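Feltari Twin Bench Kit, reviewed after a month and one bad evening

Two stars, and one of those is for the packaging.

I bought the Feltari in April to sort and set down small household things, over and over, so that I could test grasping code without doing the sorting and setting down myself. You get a pair of arms, a bolt-together rail kit, more cable than you will ever find a home for, and a manual by someone who had clearly been told about paragraphs but never met one. Assembly took me 2 evenings. The rails went together square on the first try, which I mention because it was the last time anything about this kit surprised me pleasantly.

For a while it was fine. The arms are quiet, the motion is smoother than my old Grilum, and the Espiritu control software has a simulation view that matches the real thing closely enough to be useful. I logged 163 runs without a problem worth writing down and had begun to recommend the kit to people.

Then came run 164. The left arm was partway down toward a candle holder when the software threw error 49 and dropped its connection. I assumed a dropped connection would mean the arm holds still. The manual says so on page 40. What the arm did was carry out the last command it had heard, at full speed, into my tabletop, and then keep pushing. The dent is about the size of a lentil. I hit the on-screen stop, and the on-screen stop, having also lost its connection, turned a very reassuring shade of gray. I pulled the plug.

Pulling the plug has its own charm. There are no brakes in these joints, so the arm goes limp and comes down wherever gravity likes. Keep your hand out from under it. Mine was out from under it by luck.

I wrote to Feltari support. They asked whether I had updated the firmware (yes), whether the cables were seated (yes), and whether I could make it happen again. I could. Wiggle the data cable at the wrist during a move and you get the same fault nearly every time. The cable has no strain relief, and every big reach tugs on the plug.
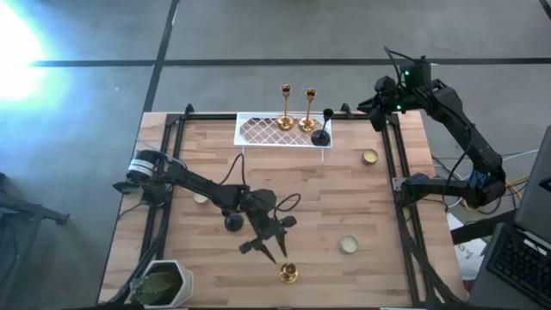

So the fault is two faults, and I would forgive the first. Cables work loose on everything. A controller that hears nothing and decides to finish the job anyway is harder to love. Support calls this "motion completion" and tells me it can be switched off in a settings file, where the line is spelled wrong and has to stay spelled wrong or it won't load.

My setup now has the line switched off, a clamp on the wrist cable, and a real stop button, the big mushroom kind, that I bought from Flekulside and wired into the power feed. It still drops the arm, but it does so when I say. I've also cut the speed in half. No repeats so far, though I stand farther back than I used to.

Should you buy one? If you already own a hardware stop and like editing files, the arms themselves are good for the money. If you wanted something to leave running while you make a sandwich, no. Feltari says a firmware fix is coming. I'll change the stars when it arrives and I have wiggled the cable myself.

Posted May 15, 2023

Contact | Copyright 2023, all reviews property of their authors | Back to top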